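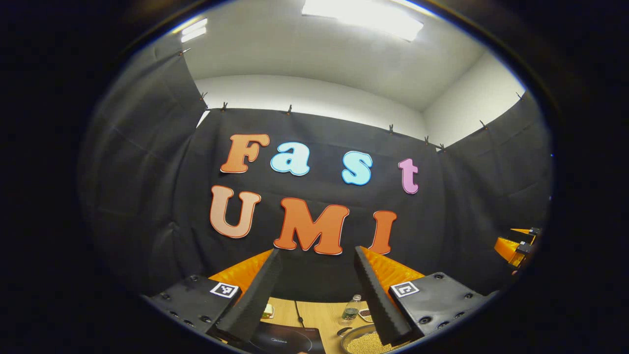 Houda Fahmy started Fulta, her line of statement earrings and collar pins, with a single sheet of craft foam and a borrowed knife. The letters came first. She likes them thick and plain, the sort of chunky cutouts that spell "Fast UMI" across black fabric, and she wears one on each ear, rarely a matching pair.

The new collection, Lurkero, has 18 pieces and takes its shapes from old shop signs. There are ampersands, arrows and a very large comma that hangs from a cord at the collarbone. Most weigh next to nothing. Fahmy cuts every piece herself, then seals the edges with 2 coats of matte varnish - gloss, she says, makes them look like candy.

Her first run of 230 pins sold through a small boutique called Sokol, which still carries the full line. Prices start at $8 for a single letter. A set of brooches under the name Bollotard is planned for June, in felt this time, with longer pins meant for winter coats.

Reading time: 2 minutes

Last updated: June

Contact | Copyright, all rights reserved | Back to top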